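How to Assess Whether a Robot Arm Can Take Over a Dusting Task

Lindlow Facilities Guidance, Household and Light Commercial Cleaning Series

Purpose of this guide

This guide sets out a procedure for deciding whether a dusting task can be assigned to a robot arm with a two-finger gripper. It is intended for building managers, care home operators and workshop supervisors who have been offered such equipment and who wish to test it on their own premises before signing an agreement.

Dusting is often proposed as a first chore for automation. The tool is light, the force required is small, and a missed spot does no harm. The task nevertheless includes several steps that present machines perform unevenly, and the trial should examine each of them separately.

Before you begin

Select one surface for the first trial. A bare shelf or an uncluttered table is suitable. Remove glassware, framed pictures and anything that would tip over if touched. Confirm that the stop button can be reached from where the supervisor will stand.

You will need the arm and its gripper, a microfiber or chenille duster, a damp cloth for checking the result, and a record sheet. The Arkau trial form may be used for this purpose, or any sheet with columns for the attempt, the outcome and the reason for any intervention.

Step 1. Place the duster in the gripper

For the first set of attempts, a person should hand the duster to the machine. Picking a soft tool up from a table is a separate skill and is tested in Step 4. Open the fingers fully, insert the lower end of the duster between them, and close the gripper at the lowest force setting that holds the tool. Keep the long strands clear of the joints in the finger linkages. 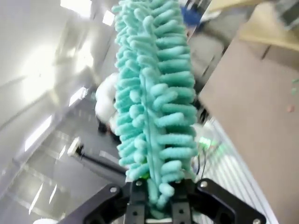 Tsz-kin Mak

A duster held at its lower end, with the black fingers on either side of the fabric, leaves most of the chenille free to meet the surface. Strands that rest close to the fingers should be checked by hand before the arm is moved. Pull gently on the duster. If it slides or turns, release it, fold the lower end once and close the gripper again.

Step 2. Set the height and the path

Lower the arm until the strands bend slightly against the surface. The fingers themselves must not come within 3 inches of it. Program or demonstrate a series of straight, overlapping strokes, beginning at the far edge and working toward the front. Slow strokes are preferred, as fast ones tend to throw dust into the air.

Step 3. Run the supervised trial

Complete 6 passes over the same surface on separate occasions, allowing dust to settle between them. After each pass, wipe the surface with the damp cloth and note any area that was missed. Record every occasion on which a person had to step in, however brief.

In the Fleury workshop trial, the arm completed 171 strokes on an open bench without losing hold of the duster. The same program was then used on a bench with hand tools left in place, and it was stopped on the second pass when a screwdriver was pushed over the edge. Supervisors should expect a similar difference between clear and occupied surfaces.

Step 4. Test the pickup

Lay the duster flat on a table and instruct the arm to pick it up. Repeat with the duster turned, partly folded, and lying against another object. Soft tools change shape whenever they are set down, and a grip that succeeds in one position may fail in the next. Failures at this step do not rule out the machine, but they do mean that staff must load the tool at the start of each session.

Step 5. Decide

Quentin Pichon, who prepared the scoring method used in the Vukton workbook, recommends that a task be assigned to the machine only when the time spent on setup and supervision is lower than the time needed to do the work by hand. For open, level surfaces that are dusted daily, this may be achieved. Crowded shelves, lamps and window blinds should remain with staff for the present.

Shake out or wash the duster after each trial, and inspect the gripper joints for trapped fibers before storing the arm.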